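Gripper Testers Wanted - Prulldale lab, paid, short term

Need people for a finger pad comparison. Starts November, runs till we have enough data. No robotics background needed, just steady hands and some patience.

What it is: Vellora is testing two sets of fingers on hand-held grippers. Skullside pads (the ribbed ones) vs. the Ueda pads. Same objects, same table, same task list. You hold the gripper, pick the thing up, move it, set it down. Then again. And again. Target is 2000 good picks per pad set, we're at 1383 on the first and 375 on the second so there's plenty left.

Pay is by the session, not by the pick. Please don't rush to get more in, fast picks get thrown out anyway.

Who we want:
- 18 or over
- OK standing at a table for a couple hours, breaks whenever you want
- either hand is fine, lefties very welcome, we have hardly any
- no wrist or shoulder trouble right now. The gripper gets heavy after a while
- can make at least two sessions, one for each pad set

Mornings start 9:30, afternoons 1:30. Evenings maybe, ask.

First session is mostly training. Kenta Hosoda goes over the grip, the trigger and how to call a bad pick, then you do a practice set that doesnt count. After that you're on the real list. Hard plastic parts first, then the thin and fiddly stuff, wire things included.

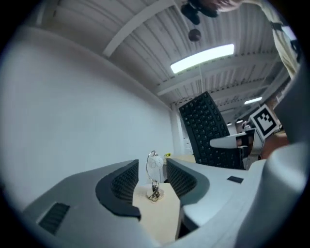 The fiddly objects are where the two pads should really split, so expect to spend most of your time there. Drops are fine. Bent objects are fine too, just say so and we swap them out. After each set there's a one page form, how tired is your hand, which pads felt better, anything weird.

Wear short or snug sleeves. No rings or bracelets please. Sessions are recorded, consent form at the door.

To sign up: email Nizar Khasawneh at Vellora, put "pad test 1677" in the subject line. Tell us wich hand you use and what times work. We'll try to get back to you in a day or two. Spots go first come first served, returning testers can skip the training session.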